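6.3 Recovering from fault 278 (arm stopped, grip lost)

1. Press Pause in Prolus. Both arms hold position.

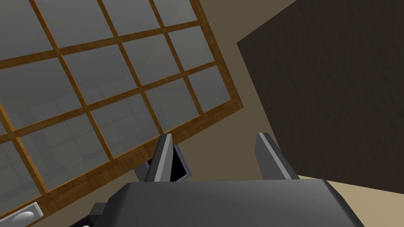
2. Open the fault log and write down the joint number. Faults on joint 21 need a full restart.

3. Switch to the head view.

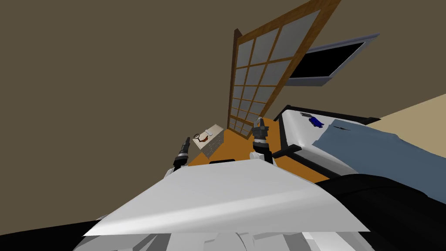

Head view, bedroom scene, both arms forward.

CAUTION: Do not press Resume while a gripper is near furniture.

4. Set the retract delay to 1000 ms and select Retract.
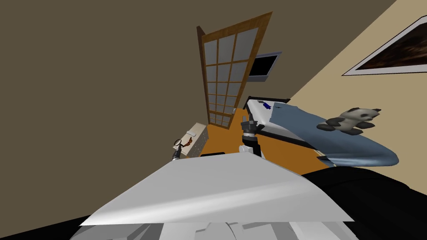
Can I clear the fault without retracting?
Only in step mode. In run mode the fault comes back on the next move.

5. Open the gripper and check the wrist view.

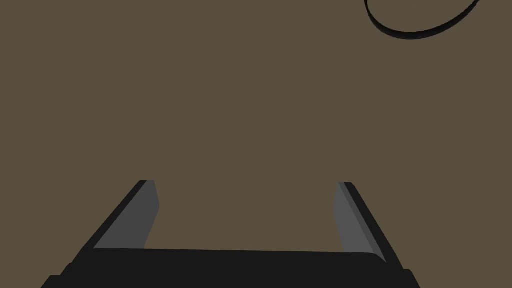
Wrist view, gripper open and empty.

6. Select Clear, then Resume.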